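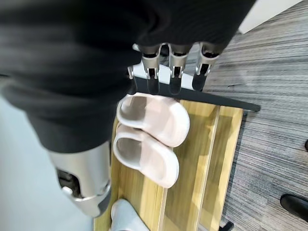

1/ Washing dark cotton so it stays dark. I spent eleven years in the dye lab at Plundasbridge and people still ask me about this more than anything else. Thread follows. Black first, then navy, then the reds.

2/ Most black cotton is dyed with reactive or sulfur dyes. Reactive dye bonds to the fiber. Sulfur dye sits inside it in an insoluble form. They fade by different routes, and the care label does not say which one you own.

3/ A quick check: rub a damp white cloth on an inside seam, ten strokes, firm pressure. A gray mark means loose dye on the surface. A brownish mark on an older black garment usually means sulfur.

4/ Loose dye is a finishing problem. The mill should have soaped it off after dyeing and stopped a rinse early. Two cold washes on their own will clear most of it.

5/ What people call fading is very often abrasion. The surface fibers break, stand up, and scatter light. The dye is still there. Look at the fabric under a hand lens and you will see pale fuzz over a dark base.

6/ So turn the garment inside out. Close zippers. Don't overload the drum, and don't run it with three T-shirts in it either. Both increase rubbing, for different reasons.

7/ Spin speed. I use 400 rpm for knits and go higher for woven trousers. The knits come out heavy and take longer to dry. I accept that.

8/ Detergent. Powders for whites usually contain oxygen bleach. Many liquids don't. Read the back of the pack and look for percarbonate. Optical brighteners are a separate issue: they put a bluish cast on black that shows up in daylight.

9/ We tested this at Plundasbridge in October of my last year there. 309 swatches of the same black jersey, one lot, washed with and without brightener. The brightener set read lighter on the instrument after five washes. By eye, under shop lighting, most of us could not sort them.

10/ Vinegar and salt. Neither one sets a modern reactive dye. Fixation happens at high pH with an alkali, in the dye bath, and it is over before you buy the garment. Vinegar in the rinse will remove some detergent residue and hard water film, and that can make black look deeper.

11/ Hard water matters more than people expect. Mudgway, where I live now, has water that leaves a crust on a kettle in a week. Residue on dark cotton looks like fading. Rewash with a water softener before you give up on a shirt.

12/ Drying. Shade, inside out, hung from the hem. Direct sun breaks down dye, and it is worse on damp cloth. Tumble dryers do their damage through friction. Check the lint filter after a dark load and you will see what came off.

13/ Navy: same rules, except that navy is usually a mix of dyes, and one component often goes before the others. That is why old navy turns purple or greenish. No wash routine will put it back.

14/ Reds and maroons: wash alone for the first three washes, cold. Take them out as soon as the cycle ends. Most staining of other clothes happens while a wet load sits in the drum.

15/ Redyeing at home works on cotton and does nothing useful on polyester thread. Expect the stitching to stay its old color. Weigh the garment dry and measure dye by weight. My last one was a 259 gram shirt and the dye pack was meant for 250, close enough.

16/ Replies asked about color catcher sheets. They pick up dye that is loose in the water. They do nothing about dye moving between two wet items pressed together.

17/ Replies also asked about Skiltix fabric wash. I haven't tested it and won't guess.

18/ Wool and silk use other dye classes and need their own thread. I'll write up wool next, once I find my notes.

Ataahua Prendergast, 24 May 2018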